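From: M.
To: folding list
Date: Sunday, April 13, 2025
Subject: Re: [folding] where are we with cloth, and do we still want to enter?

Hello all,

Sorry, I meant to answer Caradog's mail on the bus and then fell asleep on the bus. I'll go through it bit by bit, and my own news is mixed in with the answers, so please don't just skim for your name.

Caradog Griffiths wrote:
> Quick one before everyone vanishes for the holiday. The Hitovmont
> people want our entry form by the start of May and I don't want to
> tick the "soft items" box if all we can do is pick up blocks. Could
> whoever has been in Watkins 241 lately tell the rest of us
>
> a) whether Fevus can get hold of clothes yet, or still pokes at them
> b) what cloth you're using, as I thought we'd agreed on tea towels
> c) whether the wrist camera is any use close up
> d) what's left of the money
>
> I can bring more tea towels. My mum has a drawer of them.

a) Yes, it can get hold of clothes! Not always, and not always the bit you wanted, but we've moved on a long way from the poking. The change was mostly in how low we let the fingers go before closing. We'd all been so nervous about driving them into the floor of the pen that we were stopping high and shutting on thin air, or on one little pucker of cloth that slid straight out. We now creep down much more slowly over the last bit and close late. I've put the new limits in the shared settings file, under my name, so if you hate them you know who to shout at.

Once it has a pinch, the next problem is what comes up with it. A tea towel is one layer and behaves itself. Clothes come up in a lump, or you get a lovely long stretch of fabric and the rest of it stays in a heap on the floor looking at you.
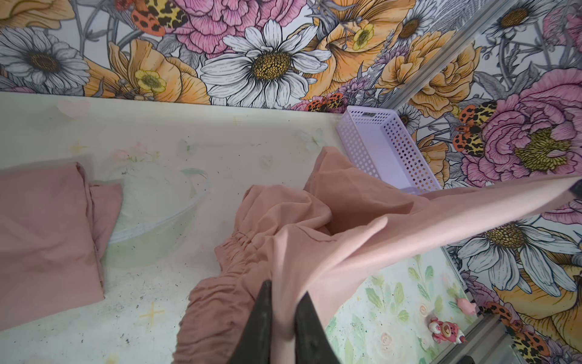

Got a fold of it! Pink garment off the pile, basket behind.

You can see the gathered elastic bit to the left there. I'd like us to learn to go for that on purpose. It's got some texture to it, it's a landmark when everything else is the same pink, and I suspect it'll be easier to keep hold of than the smooth parts (I haven't tested this properly, it's a hunch). If anybody fancies a small, self-contained job over the holiday, marking up the elastic in the old recordings would be a really good one. You don't need the robot for it, only patience and a mouse.

b) We did agree on tea towels, and I un-agreed, sorry. The rules say "garments and household linen", and I'd been getting smug about towels and wanted to be taken down a peg, which I duly was. So at the moment it's pink things. I know the colour has caused some muttering. My thinking was that if everything in the pen is the same sort of colour then the software can't cheat by learning that pink means top and blue means towel, and it has to look at folds and edges. It also makes it a lot harder for us, I'll admit, when we're sitting there trying to decide which fold belongs to what.

Please do bring the tea towels though. I'd like to mix them back in once the clothes are less of a lottery. Plain ones if your mum can spare them, and nothing with a calendar on it — the stitching model went very odd over the calendar one last time.

While I'm on the pen: the floor needs a sweep. There are dark specks all over it and they show up on the camera, and I've already had one afternoon of wondering why the edge finder was so interested in a patch of nothing much. Whoever is in next, could you give it a going-over with the soft brush and not the damp cloth? The printed floor sheet went wavy the last time it got wet.

c) The wrist camera is good, better than I'd expected. Close up you can make out the weave, and the long creases come through nicely as dark lines. What it's bad at is telling you where you are. With the cloth spread out and the arm down low, nearly everything in view is cloth, and then all you've got to go on is a strip of floor at one side and whatever wrinkles happen to be under the fingers.
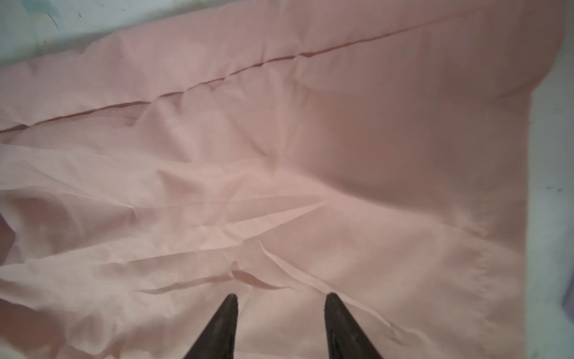 Fevus Folding Group, Rambridge Student Robotics Club

That crease running across the upper part is the sort of thing I'd love us to use. At the minute the software treats it as an edge about half the time, which is no good, as you can't pick up a crease by its corner. My suggestion is that we stop asking one view to do everything: look from high up first, decide where the real edges are, and only then come down for the pinch. It costs us time on each attempt. The Hitovmont rules give a time limit per item but it's fairly kind, and I'd sooner be slow and have a folded thing at the end of it.

The other way round would be to grab a ridge, any ridge, lift it, and see what hangs down. Caradog, I know you've always been keen on this one. I'm coming round to it. The wrinkles give the fingers something to close on, and it might be a decent way to start when the cloth is all rumpled and you can't find an edge for love nor money. Could you dig out your lifting script from last year? I found something called lift_old_REAL_2 in the shared folder and was too scared to run it.

If you want to argue with any of this with data in front of you, log 3915 is the one to look at. It has a long stretch of the arm hunting about over flat cloth. It's not thrilling, but you'll see what I mean about getting lost.

d) We were given £1000 for the year and I haven't had the up-to-date figure from the union office, so I can't say what's left. I'm holding off ordering new finger pads until I hear. The ones on there now will do. If you've bought anything yourself and want it back, send me the receipt this week please, and a photo of it is fine.

As for whether we enter: I say tick the box. We'd be up against people who've been at this for longer, and I fully expect at least one jumper to beat us in public, but we'll learn far more from a bad day there than from another month of towels in Watkins. If anyone strongly disagrees, reply on the list and not just to me, so that it's all in one place when Caradog fills in the form.

Room access over the holiday is by card as usual, and the big light switch is still the one behind the door. Please leave the arm parked in the up position when you go home, and take the battery pack for the tablet off charge.

Oh, and whoever has the 4 mm hex key, it lives in the blue tin. I don't mind where it's been.

M.

--
You are getting this because you are on the folding list.
To leave, send a blank message with "unsubscribe" as the subject.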